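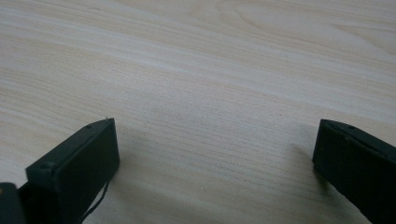 How to start a prayer journal (and keep it going past the first fortnight)

I've started more prayer journals than I'd like to admit. The first one got four pages in and then became a shopping list. The one I'm on now has 876 entries, so something must have clicked!

First, get a notebook you don't mind spoiling. Mine was cheap and has a bent corner, and I scribble in it far more freely than I did in the posh one my aunt gave me.

Rule a line down the middle of each page. Left side is for what you're asking, right side stays blank until there's something to add. Firdevs Saraç from my Bible study group showed me this and I've done it ever since – some of my right-hand columns took two years to fill, and plenty are still bare.

Write the month at the top, then a verse if one's stuck in your head. I work slowly through the Psalms and spent most of June on Psalm 46.

Keep each entry short. Two or three lines is loads. Use initials for other people, especially if you've been told something in confidence.

Pick a time and be realistic about it. I tried 5 a.m. and mostly dribbled on the cover. Now I do it after lunch, phone in the other room.

If you miss a week, don't go back and fill in the gaps – just write today's. Once a month, read over the old pages with a pen handy.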